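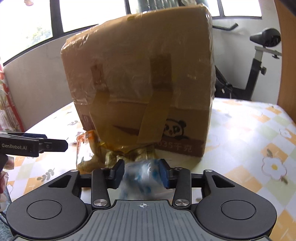 A well-traveled box, clear tape over the corners and brown tape down the front.

How to Reuse a Cardboard Box for Shipping

Last updated July 24, 2019

New boxes cost money, and old ones breed in the hall closet. Sooner or later you will want to mail something in one of them. Go ahead, but pick with some care.

Step 1. Squeeze the corners
Corners do most of the work. Press each one between finger and thumb. If it gives like stale bread, put the box out with the recycling. Panels can be wrinkled and still do a decent job. A soft corner stays soft, whatever you wrap around it.

Step 2. Deal with the old labels
Peel or black out every address, barcode and sticker. Sorting machines read whatever they see first, and they have no sense of humor. I once sent a lamp to my sister and got it back 13 days later, with a new dent and my own address circled.

A hair dryer on low loosens most label glue. Kenetent sells a spray for the same job. It smells of oranges and regret.

Step 3. Tape the bottom like you mean it
Use packing tape two inches wide. Masking tape is for painters, and duct tape lets go in a cold truck in December. Run one strip along the center seam, then one across each end, so the strips make a letter H. Let the ends run three inches up the sides. Rub it all down with your palm.

Old tape can stay if it lies flat. Cut away anything that lifts – new tape on loose tape holds nothing at all.

Step 4. Fill the gaps
Put two inches of crumpled paper on the bottom, then the item, then more paper on every side. Close the flaps and shake. If it rattles, open it up and add paper. Repeat until it's quiet or you've run out of newspaper.

Step 5. Weigh it and close up
Step on the bathroom scale with the box, then without it, and subtract. Try not to dwell on the second number. Tape the top the same way as the bottom and stick the label on the largest flat side, clear of the seams.

Keep the receipt until it arrives.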